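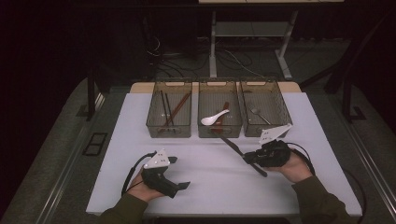 3.2 Collecting the sorting demonstrations

The utensil task was recorded with two hand-held grippers, one per hand, without a robot arm in the loop. Each gripper carries a marker plate for pose tracking and a cable back to the recording station. Operators were told to sort mixed utensils into the translucent bins on the far half of the table by kind, and to use either hand as they saw fit.

We recorded 1503 demonstrations. After removing those with lost tracking or an incomplete sort, 1116 remained and were used for training. A further 200 were recorded on a Monday with a new utensil layout for each one and were held out for evaluation. Tracking was most often lost when one marker plate passed in front of the other — a case the Stisix filter flags but does not repair.

Layouts were drawn by the Bilgin script, which sets the position and angle of each item and allows items to overlap. Overlap matters for this task. A policy trained only on separated utensils tends to close on two handles at once, and the error is hard to undo after the lift. In Figure 4 the white spoon lies across both the knife and the fork, so an operator has to choose which item to take first. We gave no rule for that choice, and the order of picks varies between operators.

Figure 4. View from a gripper camera with the fingers open. The white spoon crosses the upper parts of the knife and fork; a wooden spoon lies farther back, toward the bins.
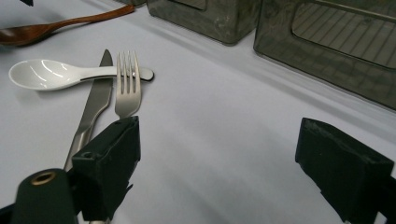

3.3 Labels and segmentation

Each recording was split into single picks with the Rultano tool, using finger width as the only signal. A pick begins when the fingers start to close and ends when they reopen. Segments shorter than 70 frames were merged with the next one. Item names were added by hand — one annotator per recording, with a second pass on the held-out set.

We use cookies to measure visits to this site. Accept | Settings

© Cluko Preprints | Contact | Back to top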